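Furniture Construction, Unit 4
Molded Seats and Detachable Legs
Course handout, Ellwood workshop program
Revised Jun 24, 2020

Scope

The unit covers small chairs and stools in which the seat is a single molding and the legs are separate parts. Solid wood seats were treated in April and are not repeated. Terms used on the worksheet are the terms used in these pages. Where a supplier's leaflet uses a different word, give ours first and theirs in parentheses.

1. The seat as a shallow tray

Seen from above, a molded seat is a closed surface. Seen from below, it is an open tray. The panel is thin, and most of its bending stiffness comes from two features: the raised edge that runs around the outside, and the ribs that cross the inside.

A flat panel of the same thickness, supported only at the corners, sags at the center under load. Turning the edge down puts material away from the neutral axis and raises the second moment of area with little added weight. The edge also ties the corners to one another, so that a sideways push on one leg is shared with the others.

2. Rib layout

Three layouts are in common use.

Grid. Ribs parallel to the edges. Simple to cut in the tool. Weak against twisting of the seat.

Radial. Ribs spread from a central hub. Used mostly under round seats with a single column.

Diagonal brace. Ribs run from corner to corner and cross in the middle. Each one joins two opposite leg positions directly, and the brace resists twisting better than a grid of equal weight.

Students often draw the diagonal brace as two plain bars. In practice each arm of the X may be accompanied by thinner ribs, which stiffen the panel between the main members. Show these in the drawing even when their exact spacing has not been measured. 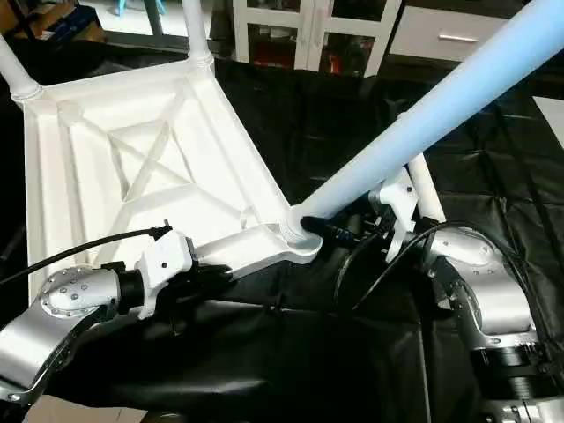

Gradska Course Papers, No. 796

In the chair illustrated, the X-shaped brace sits inside the raised edges, with thin ribs running between the corners and the central crossing. Note also the short round boss near one inner corner, where the rails meet. A boss is a local thickening of a molding. It may take a screw, locate a mating part or spread a load, and its purpose should not be stated on the worksheet until it has been checked on the piece.

3. Leg joints

The legs stand at the corners of the seat frame and lean outward. The outward lean, or splay, widens the footprint and delays tipping. It also means that a vertical load produces a bending moment at the top of the leg, and the joint has to carry it.

A ringed collar at the joint is typical of molded work. In general a collar can do any of the following:

- provide a shoulder against which the leg seats
- lengthen the bearing surface
- cover the gap left by the molding tolerance

Which of these applies depends on the section through the joint. Cut sections of the Tunerine and Cititar practice stools are kept in drawer 11.

Leg color is recorded separately from seat color. The illustrated chair has a pale sky blue leg along with white ones. Enter the color of each leg against its corner and do not write "mixed."

4. Inspection procedure

4.1 Cover the bench with a cloth. Matte moldings mark easily.

4.2 Turn the chair over and set it down on the seat face. The legs should point up and clear of the bench edge.

4.3 Hold the seat frame by a rail while examining a joint. Lifting by a leg loads the collar in a direction it may not be designed for.

4.4 Letter the corners A to D, clockwise from the front left as viewed from below. State the viewing direction on the sheet.

4.5 Look along each rib for sink marks, white stress lines and short fill. Side light shows these best.

4.6 Apply light hand pressure to each leg, first toward the center and then along each rail. Record any movement as none, slight or free.

4.7 Return the chair to its feet on a flat surface and test for rocking.

5. Worksheet

Draw the underside at a scale of 1:4. Include the edge, the brace, the thin ribs, any bosses and the collars. Up to 8 dimensions may be given; choose those needed to reproduce the brace. Add one section through a corner. Hatch cut material only.

Sheets without a stated viewing direction will be returned unmarked.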